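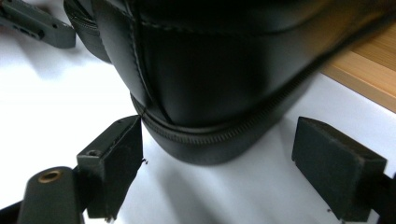 Objeto 2.374. Entrada: 28 de julho de 2021. Proveniência: espólio Flores.

Zoila Betancur escreveu as três primeiras linhas da ficha e parou na quarta, «Descrição». A norma da Robichaud pedia frases sem adjetivos de valor. Escreveu: mala preta, aspeto de couro, perfil arredondado. Fecho de correr em arco na parte inferior. Costura saliente. Superfície lisa, com algum brilho.

Na quinta linha, «Conteúdo», o procedimento mandava abrir o objeto na presença do depositante. Consuelo Flores estava sentada do outro lado da mesa havia 15 minutos.

— Pode abrir — disse Consuelo.

— Tem de ser a senhora a autorizar por escrito.

Consuelo assinou as 2 vias. Devolveu a caneta e não olhou para a mala.
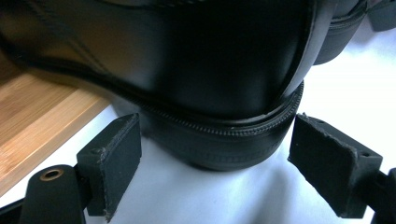

O fecho tinha pontos claros de pó ou cotão ao longo dos dentes. Zoila registou o facto em «Estado de conservação», grau dois, limpeza a seco com pincel macio. Registou também a segunda secção com fecho, na parte superior, e deixou em branco o campo do fabricante.

— O meu pai levava-a para Plistetti todos os meses de outubro — disse Consuelo. — Voltava com o mesmo peso.

— Sabe o peso?

— Era eu que a carregava até à porta.

A ficha não tinha campo para isso. Zoila procurou na segunda página, onde havia «Observações», quatro linhas, e escreveu: peso constante, segundo a depositante. Depois pôs as luvas.

— Abro a secção de baixo primeiro — disse.

— O meu pai começava pela de cima.

Zoila riscou a ordem prevista, rubricou a emenda e levou a mão ao fecho de cima.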